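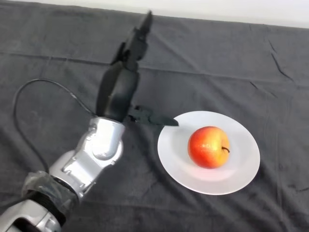 **Ticket:** Wrong count on the records page, women weavers section
**Opened by:** Rawiri Ormsby, Nurnosley office
**Status:** waiting for second check

On 5 December 2018 a reader wrote to us that the page about the Rundurthorpe weaving record shows 130 participants. The certificate shows 300. I compared the page with the paper copy and the reader is right.

What I tried first:

- Cleared the page cache. No change.
- Opened the page in another browser. Still 130.
- Saved the entry again in Fodor. The number stayed the same.

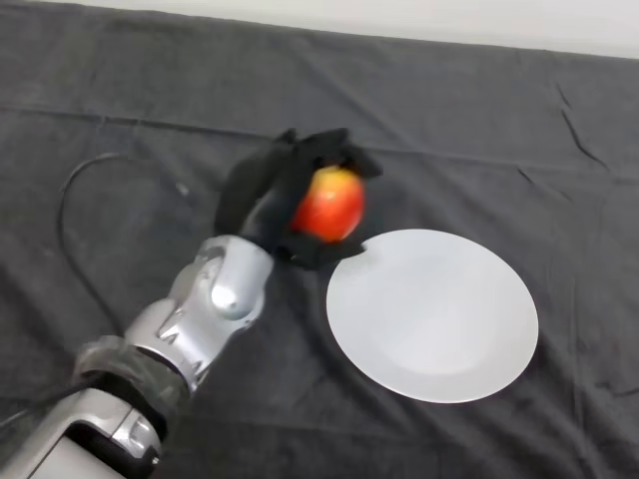 Then I looked at the import from August. The organizers sent us two lists, one for the morning group and one for the full day. Fodor took only the morning list — the second file had the same name and was skipped without any warning. The length of the cloth came from another form, so it was not affected.

- Renamed the full-day file and imported it again. The test page now shows 300.
- Searched the log for other skipped files. It has 2,515 lines and I found 3 more cases, all from Lirno. 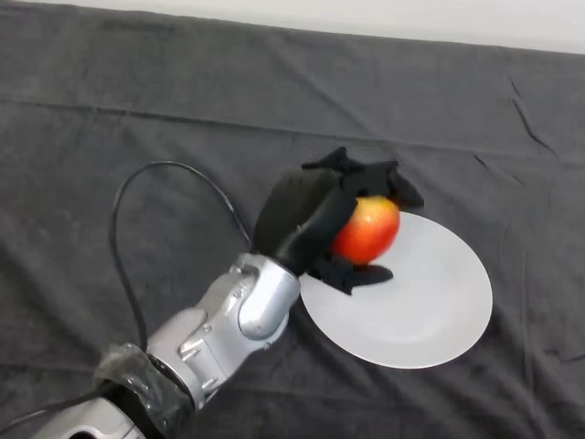 ## Still open

- The Khmer version of the page has the old number in the title. I do not have the rights to edit it.
- The Lirno entries must be imported again by the person who has the original files.
- Please answer the reader after the live page is corrected. I did not write to her yet.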